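Ticket 1502
Subject: Label printer on shared queue drops jobs after idle period
Opened by: Geeta Goel
Assigned to: Kwan-ho Tu
Status: Monitoring
Opened: January 23, 2025

Geeta Goel
Jobs sent to the Kouris queue print normally in the morning. If the printer has been left alone for a while, the next job shows as sent and then vanishes. No error on the PC or on the printer panel. Sending it a second time works. Same result from two PCs.

Kwan-ho Tu
Which driver version is on the two PCs, and is the printer on a fixed address? Please also print the network page from the panel menu and attach it.

Geeta Goel
Driver is the one from the Voleck install share, 4.2 on both. Network page attached. Address was given out by DHCP.

Kwan-ho Tu
Thanks. The lease on that range is short and the queue points at an address, so I expected the two to have drifted apart. They match. I have reserved the address anyway.

Reproduced from my desk. Left the printer idle for 20 minutes, sent a one-page job, nothing came out. The spooler log records it as complete. With 18 minutes idle it prints. The printer's sleep timer is set to 20.

Changes made:
Sleep timer set to 115 minutes (was 20).
Status polling switched on for the queue.
Bidirectional support left as it was.
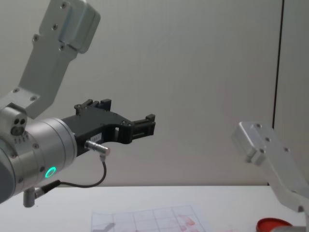
Ching-wen Hsu
We had the same fault on the Fostier queue in August. The longer timer hid it until someone came back from a long lunch. What cured it was changing the port from raw to LPR – the raw port closes the connection before the printer has woken up, and the spooler takes that as success.

Kwan-ho Tu
Agreed, that fits the log. Port changed to LPR, byte counting enabled, sleep timer put back to 20. Three test jobs after idle periods, all printed first time.

Geeta, please carry on as normal and note the time of any job that goes missing. I will leave the ticket open until you confirm.

Geeta Goel
Will do. All labels out so far, including the first one after lunch.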